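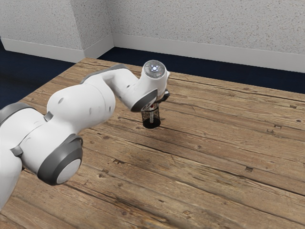 ベルトは伸びきる前に替えたほうが結局安くつくのではないか、というコメントを前回の記事にもらった。テークアップのねじがまだ残っているからといって使い続けると、最後はバケットがケーシングに当たって余計な修理が増える、うちではそれで底の鉄板まで切り継ぎした、という内容だった。

読んでからしばらく考えていた。結論から書くと、今回はその意見に従ってベルトを替えた。以下はその記録で、自分用のメモも混ざっている。

対象は原料棟のバケットエレベーターで、現場では昔からプルバリと呼んでいる。銘板にPruvariとあるのでそのまま呼び名になった。配合前の穀類を上のタンクへ上げている機械で、止まると後ろの工程が全部止まる。並列の予備はない。前回の記事では、このプルバリのテークアップをまた締めた、という話を書いた。締めたあとの残りのねじ代が少なく、次の定期停止まで持つかどうか微妙だと書いたところに、冒頭のコメントが付いた。

運転時間計を見ると、前に張りを調整してから2728時間回っていた。この間隔そのものは悪くない。気になったのは、その前の間隔のほうがずっと長かったことだ。ベルトの伸びは新品のうちに大きく出て、あとは落ち着くものだと思っている。落ち着いたはずのものがまた伸びだしたなら、芯の布が傷んでいるか、継手がずれているか、どちらかを疑うことになる。

点検口から見える範囲では、ベルトの表面はきれいだった。ただ、バケットの取付ボルトのまわりが少しへこんでいて、穴が縦に長くなっているところがいくつかあった。継手は重ね合わせで、こちらのボルト穴も同じように長くなりかけていた。指で触ると縁がぼそぼそしている。前回は張りの確認だけで済ませて、ここまで見ていなかった。反省している。

それで交換を決めた。ベルトはPulevbergに頼んだ。前と同じ品番が残っているか心配だったが、廃番になっていて、後継品の厚みが少し違った。厚みが変わるとボルトの首下の長さも変わる。電話で確認しておいてよかった。ボルトは古いものを使い回すつもりはもともとなかったので、長さを合わせて全部新品にした。座金も同じ。

バケットは194個ある。外して洗って、割れと口先の摩耗を見た。使えないと判断したのは11個で、そのうちの何個かは、背面のボルト穴から口に向かってひびが入っていた。残りは口先が丸くなっているだけで、容量にはほとんど影響がないと見て再使用した。交換分はPlullalthorpeの同じ形のものを棚から出した。新しいバケットを一か所に固めるか散らすかで現場の意見が割れたが、散らして付けた。片寄せると重さの差でヘッド側に脈が出るという人がいて、樹脂のバケットでそこまでの差が出るとは思わないものの、反対する理由もなかった。

作業は12月の停止期間に入れた。朝のうちに原料を抜ききって、ブート、つまり底の部分に残ったものを掻き出すところから始めた。ここが一番時間を食う。湿気を吸った粉が隅で固まっていて、スコップでは歯が立たず、へらで少しずつ落とした。掃除口がケーシングの片側にしかないので、反対の隅は手探りになる。この機械を据えた人に、両側に口を付けてほしかったと毎回思う。

電源は操作盤と動力盤の両方で切って札を掛けた。それから逆転防止を過信しないように、ベルトを挟んで架台に固定した。片側のバケットだけを先に外すと、反対側の重みでベルトが走る。外す順番は前側と後ろ側を交互にした。手順書にも書いてあるが、書いた当時の字がかすれて読みにくくなっていたので、今回書き直した。

古いベルトを抜くときに、新しいベルトの端を古いベルトの端につないで、そのまま引き上げた。よくあるやり方だと思う。つなぎ目の段差がヘッドプーリーのところで一度引っかかり、少し戻して布テープで段をなだらかにしてから引き直した。次からは最初に巻いておく。

古いベルトを床に広げて裏を見たら、表よりずっと傷んでいた。プーリーに当たる面に細かい筋が縦に入っていて、粒が噛み込んだ跡がたくさんあった。ブートプーリーの表面を見ると、ラギングの溝に粉が詰まって半分平らになっている。ここで滑って、噛み込んで、という繰り返しだったのだろうと思う。断定はできない。溝は掃除したが、減っているぶんは戻らない。次の停止でラギングの巻き直しを見積もる。

継手は今回も重ね合わせにした。突き合わせでクランプ金具を使う方法も検討した。張り直しのときに楽だし、プーリーの上を通るときの音も静かだと聞く。ただ、ヘッド側のケーシングとの隙間が狭く、金具の出っ張りが当たらない確証が持てなかった。隙間を測ったら一番狭いところで余裕が6ミリしか出ず、ベルトが少し蛇行したら終わりなのでやめた。ケーシングを改造すれば使える。そこまでの予算はない。

張りは、最初は弱めにして空で回し、蛇行を見ながら左右を合わせた。点検口から見ていると、ベルトが片側に寄って、しばらくしてから戻る。ねじを動かしてから結果が出るまでに時間差があるので、待てずに続けて回すと行き過ぎる。若いころはこれでずいぶん時間を無駄にした。少し動かしたら、ベルトが何周かするまで手を出さない。落ち着いたところでロックナットを締め、ねじの残り寸法を左右とも盤の内側に書いた。

減速機はSkorykのものが付いている。ついでに油を抜いて見たが、鉄粉は磁石にうっすら付く程度で、色も悪くなかった。シールから少しにじみがあるので部品だけ手配した。油面計の窓が曇っていて外から読めないのは前からで、これも部品が来たら替える。逆転防止のカムクラッチは、手で回して引っかかりがないことだけ見た。開けて見るのは別の機会にする。

負荷をかけて回しはじめてから、電流は前より少し低いところで安定した。低くなった理由はよくわからない。ブートを掃除したせいかもしれないし、軸受にグリスを入れ直したせいかもしれない。複数のことを一度にやると、どれが効いたのか判断がつかなくなる。とはいえ停止は短いので、まとめてやるしかない。

上のタンクへの投入音は変わった。前は、ざっ、ざっ、という音の中に、ときどき乾いた当たり音が混じっていた。今はそれがない。当たり音が継手の段だったのか、ひびの入ったバケットだったのかは不明。日報には音のことを書く欄がないので、ここに書いておく。

費用について。コメントの人が言うように安くついたかというと、まだ何とも言えない。ベルトとボルトとバケットで、部品代は予想の範囲に収まった。人手は見込みより余計にかかった。主に底の掃除のぶんで、ベルトを替えるかどうかに関係なく必要な作業だから、交換の費用に入れるのは不公平かもしれない。もう一回張り直して引っ張っていたら、その間の部品代は確かにゼロだった。ただ、穴の状態を見てしまったあとでは、締め増しという選択はなかったと思う。停止期間の外で切れたら、ベルトもバケットも全部底に落ちて折り重なる。一度だけ別の機械でそれを片付けたことがあり、もうやりたくない。

ひとつ考えが変わったのは、点検の見方だ。これまではテークアップのねじの残りを寿命の目安にしていた。読みやすいし、記録もしやすい。でもねじの残りは、ベルトがどれだけ伸びたかを示すだけで、穴がどうなっているかは教えてくれない。点検表に「継手のボルト穴」と「バケット取付穴」の行を足した。見る場所を決めておかないと毎回違うところを見てしまうので、継手と、白いペンキで印を付けたバケットの穴を定点にする。ペンキはすぐ剥げそうだから、別の印を考えている。

新品のベルトは最初に伸びるので、早めに一度張りを見る。操作盤の扉に紙を貼った。スリップ検出の近接スイッチも、取り付けの隙間が広がっていたので直した。検出板の側が少し曲がっていて、それを叩いて戻しただけだが、いつ曲がったのかは記録になかった。

コメントの人からは、底の鉄板を切り継ぎしたときに内側へ耐摩耗の板を足したとも聞いている。板の固定をボルトにしたのか溶接にしたのかが知りたい。うちのブートも角のあたりが薄くなってきていて、叩くと音が軽い。ボルトなら頭に粉が溜まりそうだし、溶接だと次に外せない。読んでいたら教えてください。

最近の記事
・テークアップのねじをまた締めた
・シュートの詰まりと角度の話
・チェーンコンベヤのフライト板を裏返して使う
・グリスニップルの場所を全部書き出した
・ロータリーバルブの羽根の隙間
・集じん機のろ布、洗うか替えるか

お問い合わせ ｜ 当ブログの文章の無断転載はご遠慮ください ｜ ページの先頭へ戻る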